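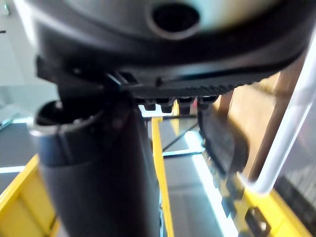 Last changed: March, 4:10 p.m.

Home News Business Community Sport Contact

Reading time: 3 min

Wesedine finishes yellow framing in Vondora hall

Wesedine has finished putting up new yellow framing in the main hall of its Vondora plant, ending eight months of work in which the hall was never fully closed. The last sections went in at the north end this month, and the work areas there are now back in regular use.

The framing was made by Daltach at its shop in Edet and trucked over in stages. It replaces a mix of older benches and stands that had been added to the hall over the years, many of them at different heights and painted in different colours. The company says 394 frame sections were delivered, up from the number first ordered because the north end was added to the plan after work began.

Leif Lundgren, who manages the hall, said the yellow was picked by the people who work there. Staff were shown painted samples in the lunch room and asked to mark the one they could see best against a grey floor.

"Yellow won by a long way," he said. "There was some support for orange, mostly from the night shift. I had no strong view. I wanted the same thing from one end of the hall to the other so we could stop making special brackets for every station."

The old stands could not be moved without a forklift. Under the new layout, rails and cross pieces are bolted together in standard lengths, and a damaged length can be taken out and swapped. Wesedine keeps spares in a rack by the loading door. Lundgren said two had been used so far, both after knocks from pallet trucks.

The floor was dealt with first. The hall covers 2000 square metres, and the coating was ground back and redone in five parts, with each part fenced off while it cured. One part had to be done twice after the heating failed overnight and the surface came up patchy. That cost the job nine days, and the contractor covered the extra material.

Lighting was the other large item. The old overhead tubes were taken down and replaced with long white fixtures, which run closer to the work areas than the tubes did. Some employees said in the first weeks that the light was too harsh late in the day. The company has since turned it down by one step after 6 p.m. and moved one row of fixtures that was throwing glare into the supervisors' office.

Noise was the main complaint from neighbours on the east side of the plant, who wrote to the company in the fall about grinding before 7 a.m. Wesedine moved the start time to 8 a.m. for the rest of the floor work. No further letters came in, the company said.

Daltach hired four people in Edet to fill the order and has kept three of them on. The fourth has returned to school. The firm said the job was its largest of the year and that it had to rent space next door to let the painted sections dry. It has a smaller order from the same plant to fill before summer, for framing in the packing room.

That room is 600 square metres and has a lower ceiling, so the uprights will be shorter. The rails will otherwise be the same, in the same yellow. Work there will be done on weekends so that orders can keep going out during the week.

The old stands have mostly gone for scrap. A few of the better ones were offered to employees, and the rest of the usable ones went to the high school in Vondora, where they will be cut down for the metal shop.

Wesedine has not said what the whole job cost. It did say that the floor came in under budget even with the part that was redone, and that the lighting went over.

The hall will be open to families of employees for an afternoon later in the spring. Visitors will need closed shoes, and the company asks that strollers be left at the front desk, where there is room to park them. The tour will start at the loading door and follow the centre aisle to the north end. Parking is in the gravel lot across from the main gate. The lot beside the hall is still taken up by the contractor's trailers, which are due to leave once the packing room is done.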